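Perfect binding: pages pulling out of a 500-page print run, glue or paper at fault?
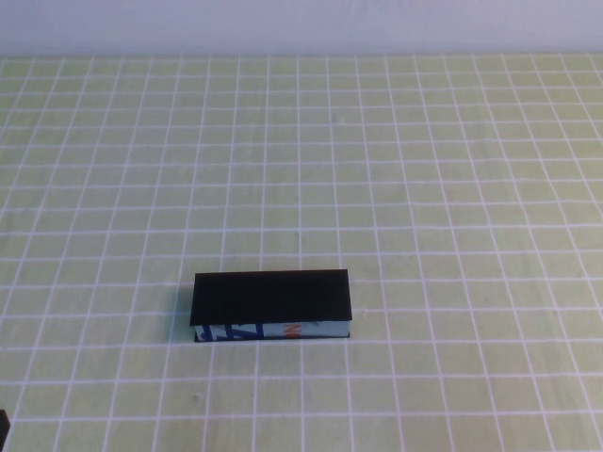
Filed under: Binding and finishing > Adhesives

ganister_print
Posted in July, edited once

I run the print room for a small training provider. We produce our own course manuals, A4, 80 gsm uncoated, printed duplex on a mono toner machine and perfect bound on a second-hand Ganico single-clamp binder. Covers are 250 gsm board, scored on the hinge. Most manuals are well under 200 pages and have given no trouble.

The latest manual is 500 pages, which makes 250 leaves. I bound 49 copies using the same settings as before. After a few days on the shelf I opened one flat at the middle and the leaves on either side of the opening came away cleanly with a light pull. I then tried several others. The first and last sections hold well. The weakness is always towards the centre of the block.

Details that may matter:

Adhesive is Stalora general purpose EVA pellets, from a bag opened last winter.
Tank is at the temperature the previous owner left it on. The display agrees with the setting, but I have not checked the glue itself with a probe.
The milling head is fitted and makes a noise. Paper dust comes out of the extraction, though less than I remember.
Clamp pressure is set by hand with a wheel.
Paper is a different brand from last year (Kozma, where we used to buy Pollum). Both are sold as 80 gsm uncoated.

What I would like to know is whether I should change the adhesive, change back to the old paper, or look at the machine. I would also like to know whether the bound copies can be saved. A further order for the same manual is likely and I do not want to repeat the fault.

trimmed_edge

Check the milling head before you buy anything. A clean release of the leaf with no fibre left in the glue means the adhesive has not keyed into the paper. If the glue line comes away with torn paper on it, the bond was good and the paper itself gave way. From your description you have the first kind.

Less dust than before points to worn cutters or too shallow a cut. On a thick block, a shallow cut also leaves some leaves untouched if the stack was not knocked up properly. The leaves that sit a fraction low never meet the cutter or the glue roller. With a thin manual you can get away with this. With 250 leaves the middle of the stack is the hardest part to jog square, and it is where the clamp has the least grip.

Order of work:

1. Isolate the machine and take out the cutters. Inspect under a lamp. Rounded or chipped tips need regrinding or replacing.
2. Check the notching tool separately. It is often a different insert from the flat cutter and it wears at a different rate.
3. Set the depth so that the full width of the spine shows a rough, fibrous face after one pass. Run a dry block through with the glue roller disengaged and look at it. Any smooth patch is a leaf that was missed.
4. Knock up the block in two halves, then together. Let the toner cool fully first. Warm printed stock carries static and curl and will not jog square.
5. Clamp, then try to lift a centre leaf with a fingernail. If it moves, the clamp is too loose.
6. Measure the glue temperature in the tank with a probe. Thermostats on older binders drift, and the display only tells you what the thermostat believes.

Then bind three test blocks and leave them a full day before testing. EVA sets in seconds but does not reach full strength for some hours.

On grain direction: it should run parallel to the spine. Tear a sheet of the new paper both ways. The straighter tear follows the grain. If the Kozma stock is short grain in A4, the leaves will resist opening and act as levers on the glue line every time the book is pressed flat. This alone can pull a thick block apart, even with the milling done correctly. The grain is normally marked on the ream or carton label.

For the copies already bound, you can guillotine the spine off and bind them again if the inner margin allows. You will lose several millimetres between the trim and the second milling. Measure the gutter first. The covers are scrap, so allow for a fresh set, and the finished manuals will be slightly narrower than the rest of your range.

pasteboard77

Use PUR glue. Much stronger. We changed over and never looked back.

hotmelt_bench

PUR is stronger, but it needs a closed nozzle system or a tank made for it, plus extraction suited to isocyanate vapour. Do not put it in an open EVA tank. It cures with moisture and you will be chipping it out. For a print room doing short runs it is rarely worth the cost of conversion.

I agree with the checks on the cutters and would add two on the adhesive.

Old pellets are not usually a fault if the bag was kept closed. Old glue in the tank is. EVA held at working temperature for long periods darkens, thickens and loses tack. If yours is brown, or has a skin or strings, drain the tank and refill it. Switch off between jobs, and top up little and often.

Glue film thickness also matters. A setting that suits a 200-page block may be thin for a 500-page one, particularly if the carriage speed is adjustable and someone has raised it. Look at a cross section of a finished spine after trimming. You want an even layer along the whole width. If it thins out at the centre, the spine was not flat when it met the roller, and you are back to clamp and milling.

Keep a record of cutter changes as well. Our service sheet gives 3000 blocks between inspections and 4000 as the limit before replacement, but those are for thinner books. Thick blocks use up the edge sooner, so count them as double.

If the manual is going to be used open on a desk, consider splitting it into two volumes or wire binding it. A perfect bound A4 book of that thickness in EVA will not lie flat for long without strain on the spine, however well it is made.

ganister_print

Cutters are out. Two of the tips are visibly rounded and the notching insert is packed with hardened glue. The ream label says short grain. I have ordered a replacement set and a carton of long grain, and will do the three test blocks before touching the bound copies. Gutter is 22 mm, so there should be room to trim.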